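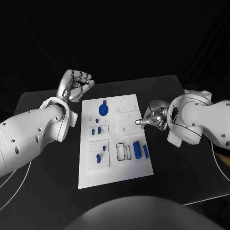
Moving the mail server off the old box

17 December 2020

The old machine, hostname baumgart, had been running my mail since before I kept proper notes. It had 2 GB of memory, a distribution release that stopped getting security updates in March, and a spam filter whose configuration I no longer understood. I rented a small virtual server from Dovby and moved everything over in four evenings. These are my notes, mostly for the next time.

DNS first. I lowered the TTL on the MX and A records to 300 seconds a full day before touching anything else. The registrar's control panel accepts the new value and shows the old one until you log out and back in. I checked with dig against all of the authoritative servers before going on.

Reverse DNS took longer. Dovby sets PTR records by support ticket only, and the ticket sat for 18 hours. Mail sent from an address with no matching PTR gets refused by several of the large providers, so I left outbound delivery on baumgart until the record was in place.

Copying the mailboxes. Both machines run Dovecot with Maildir, so a file copy would have worked. I used doveadm sync anyway, as it carries over flags and subscriptions without any fiddling with UIDs. The first pass took around five hours over my home uplink. Later passes finished in a few minutes. One folder failed repeatedly with a permissions error. It was owned by a user ID left over from an even older install. A chown on the source side cleared it.
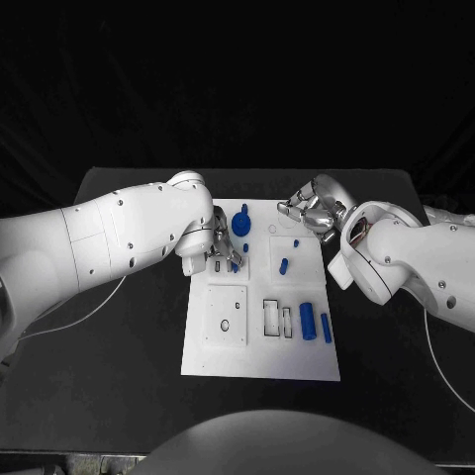
Filtering and signing

I did not carry the old spam configuration over. The new server runs rspamd with the default scores, apart from the greylisting module, which I turned off after it delayed a password reset long enough for the link to expire. Training data went in from the existing Junk folder.

DKIM got a new key and a new selector. I published the new record next to the old one and left both up, so that messages still sitting in the old queue would verify. The 2048-bit key is too long for a single TXT string and has to be split into two quoted parts. My first attempt had a stray space at the join, and every signature failed until I removed it.

Still open

Backups run nightly, but I have not tested a restore onto a clean machine. The certificate renewal hook reloads Postfix and does not reload Dovecot. The old server stays up with its queue empty until the end of the billing period.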